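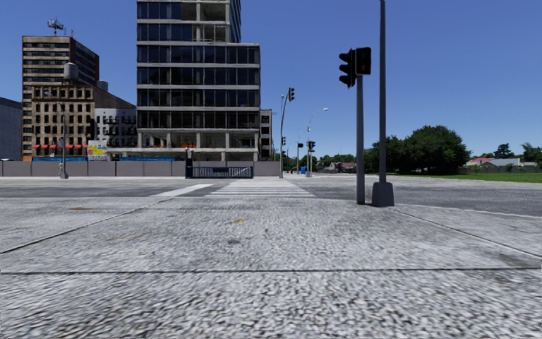
Festitby Walking and Talking Project
Progress report to the Jekavari Fund
January 2020

Prepared by Bindu Menon, project lead

Summary

The project runs weekly walking groups for people over 60 who live alone or who have recently stopped driving. This report covers the first half of the grant year. We have 70 people registered, which meets the target we agreed for the whole year. Attendance is good in the town centre groups and weaker in Brullolico, where we started later and have had trouble finding a suitable place to meet.

Groups and attendance

We planned four groups and are running four. Between them they have held 16 walks in Brullolico and many more in Festitby itself, where two groups go out every week whatever the weather. Total attendances for the half year stand at 298, counting each person each time they came.

The short walk is the best used. It takes half an hour at an easy pace and finishes at the library, where the staff let us have the back room for tea. Several people who began on this walk have moved up to the longer one along the old canal. Others have told us they are happy where they are and we have not pushed them.

The Brullolico group has had a slower start. The church hall we had been promised was closed for roof repairs until the end of November, so walkers had nowhere to sit down afterwards. Numbers dropped from nine at the first walk to three or four by the autumn. The hall is now open again and we have it booked until Easter.

Walk leaders

We trained seven walk leaders against a target of six. One has since moved away and another is waiting for a knee operation, so we are working with five. This is enough for the present timetable but leaves no cover for illness. Two walks were called off in December for this reason. A second training day is planned for the spring, and four people have put their names down.

First aid certificates are up to date for all five.

What people have told us

We gave out a short form in November and had most of them back. The question about company got the strongest answers. A good number of people wrote that the walk was the only thing they went out for that week apart from shopping. The most common complaint was the start time, which many found too early in winter. We have moved the two morning groups back by half an hour.

There were also comments about the printed route cards. The type was too small and the card went soft in the rain. We are having them done again in larger print.

Money

Spending is close to plan. The main difference is transport. We set aside £2,000 for minibus hire over the year and have used less than a third of it, as most walkers come on foot or by bus. We would like your agreement to move part of this sum to the spring training day and the new route cards – a revised budget is attached as a separate sheet.

Room hire is slightly over, by £45. Insurance and printing are as expected.

Next six months

Rebuild the Brullolico group, with a notice in the parish newsletter and a talk at the surgery.

Run the second training day and bring the number of leaders up to eight.

Try one evening walk a month once the light allows.

Send out the second feedback form in May.

We would welcome a visit from the Fund at any of the walks. The canal group is probably the easiest to join, and there is parking behind the library.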